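Zetska Cell 2: Periodic Safety and Condition Inspection

Site: Skastmont, robotics hall
Date of inspection: 11 November 2022
Controller hours at inspection: 1,030
Result: passed, with remarks at items 4, 7 and 11
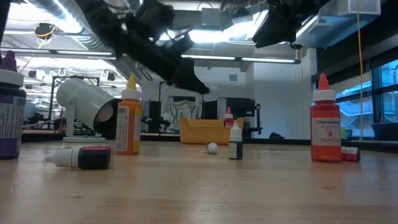 The inspection was carried out with the cell in its normal working arrangement. Items were marked Satisfactory, Remark or Fail. A Fail on any item in Part A requires the cell to be locked off until the fault has been put right and the item inspected again.

Part A. Stopping and isolation

1. Emergency stop, operator side. Satisfactory.
Comment: Button latches and releases cleanly. Arm power dropped on each test and did not return until the reset was pressed.

2. Emergency stop, window side. Satisfactory.

3. Main isolator accepts padlock. Satisfactory.
Comment: Lock and tag are kept on the hook beside the isolator.

4. Warning notices legible and in place. Remark.
Comment: The notice on the window side has faded. A replacement is to be requested from the Annamalai stores — the old wording may be kept.

Part B. Arms and grippers

5. Mounting bolts, paint marks in line. Satisfactory.
Comment: No movement since the marks were renewed in January.

6. Joint covers free from cracks and loose fixings. Satisfactory.

7. Gripper fingers, wear and play. Remark.
Comment: Slight sideways play in one finger of the arm used over the table. It is within the limit given in the cell manual and does not affect release. To be measured again at the next inspection and entered in the cell log.

8. Brakes hold with arm extended. Satisfactory.
Comment: Held for 60 seconds with no visible drop.

9. Clearance between gripper tip and table at the rest position. Satisfactory.
Comment: The tip rests well clear of the tabletop and of the bottles standing on it. Operators are reminded that the rest position must be checked again whenever a taller item is brought into use.

Part C. Table and test items

10. Tabletop sound, level and clean. Satisfactory.
Comment: No splinters or raised edges on the wooden top.

11. Test items suitable and caps secure. Remark.
Comment: Caps were tried by hand on all bottles, including the large Chefmaster orange, and none was loose. The present list in the cell folder does not mention the small white ball or the yellow-orange tray. Both may continue in use, but the list should be brought up to date. Bottles lying on their sides are acceptable where the task sheet calls for it, provided that the cap has been checked first.

12. Table lamp stable on its base. Satisfactory.
Comment: The white spotlight lamp does not tip when the table is knocked. Its position should be checked after every change to the arm program.

Part D. Surroundings

13. Overhead cables supported and clear of arm travel. Satisfactory.
Comment: Both arms were driven slowly through their full range with an observer standing outside the marked area. No contact with any cable.

14. Overhead lighting adequate for work at the table. Satisfactory.

15. Walkway to the operator position kept open. Satisfactory.
Comment: Equipment stands must remain behind the floor line when the cell is running.

Part E. Records

16. Program backup present and readable. Satisfactory.
Comment: Held on the Zeltix drive under the cell number.

17. Previous remarks closed. Satisfactory.

Actions arising

Item 4: replace faded notice. Cell supervisor.
Item 7: measure finger play at next inspection. Maintenance.
Item 11: amend list of test items. Cell supervisor.

The completed sheet is to be filed in the cell folder and a copy sent to the site safety office.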